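**ATASDALE** – Fukuda has completed the floor replacement at its Rukport workshop, covering 2,175 square metres across the assembly, packing and storage areas. The new surface is Prurix, a two-part resin coating applied directly over the existing slab.

The previous finish had lifted at the loading doors and along the main aisle. Work began with mechanical grinding of the full slab, followed by crack filling and a moisture test in each bay. The coating was then laid in 3 coats to a speckled grey finish, mottled in light and dark tones. Line marking in yellow tape is included in this stage.

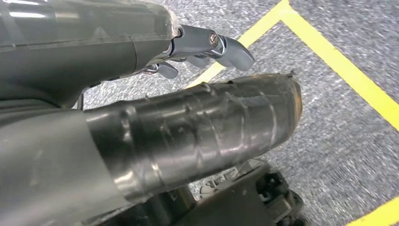 *Page last updated: Aug 25, 2018*

Grey was selected to match the adjoining corridor, which was recoated under an earlier contract. A darker shade was trialled in one storage bay and rejected after dust and tire marks proved harder to clean off than expected.

The workshop was divided into 15 bays so that part of the building could stay open during the job. Benches and shelving were moved one bay at a time and put back once the coating had cured. Foot traffic was permitted before wheeled loads, and pallet jacks were kept off each bay until the site supervisor had signed the cure sheet.

Routine care consists of dry sweeping and a damp mop with a neutral cleaner. Solvent cleaners and stiff wire brushes are not to be used. Scratches that do not reach the slab can be sanded and patched locally; deeper damage should be reported before it is filled.

Fukuda has kept 150 litres of matching material on site for repairs. Colour samples and the cleaning schedule are available on request from the Atasdale office.

Media and trade enquiries: Fukuda, Facilities Desk, Atasdale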